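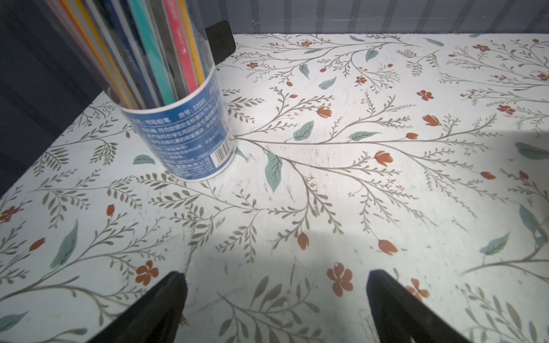
Colored pencils in a clear holder, item number 33595.

Prasetari Stationery Works open day, Wednesday, June 17, 2026

I have loved pencils since I was small, so when So-ying Shek forwarded me the sign-up page for the Prasetari open day I had my name down within a minute. The bus dropped us at the side gate, where Chalerm Siriwan handed out visitor badges and earplugs (take the earplugs!).

We started in the slat room. It smells wonderful in there, all warm wood and a little wax. Each slat gets a row of grooves, the cores are laid in with glue, and a second slat goes on top like a sandwich lid. Then the whole block goes into a clamp, and later through a shaper that turns it into separate pencils so fast I missed it the first time and had to ask Chalerm to let us stay for another batch.

The color lab was my favorite part. Oi-ling Liu mixes the pigments and had 800 test swatches pinned along one wall, some of them from colors that never made it to the shops. There was a dusty orange I would have bought on the spot. She let us try 2 versions of the same green, one with more wax, and the difference on rough paper was huge — the waxy one skated, the other one grabbed.

Lunch was noodles in the staff canteen, and very good too. Afterward Kam-wah Lu showed us the dipping line, where every pencil gets 6 coats of paint.

The shop by the exit takes cash only. The next open day is in August, and I'm already trying to talk my sister into coming.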